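Udia demo working group, minutes, December

Start 8:40. Last month's minutes approved without anyone admitting to having read them.

1. Hand-held gripper. The Renumano set stands at 826 demonstrations. Of the latest batch, 21 go back to be redone: the operator closed the fingers, then stopped to think. The policy has learned to stop and think too.
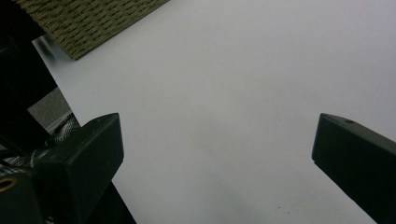
2. Remote control. Sartori bench still lags. Agreed to keep it for the Boltorden task only, and to record no more than 40 runs before the next review.

3. Naming of files. "final_final" is no longer accepted. Discussion was lengthy.

Closed 9:21.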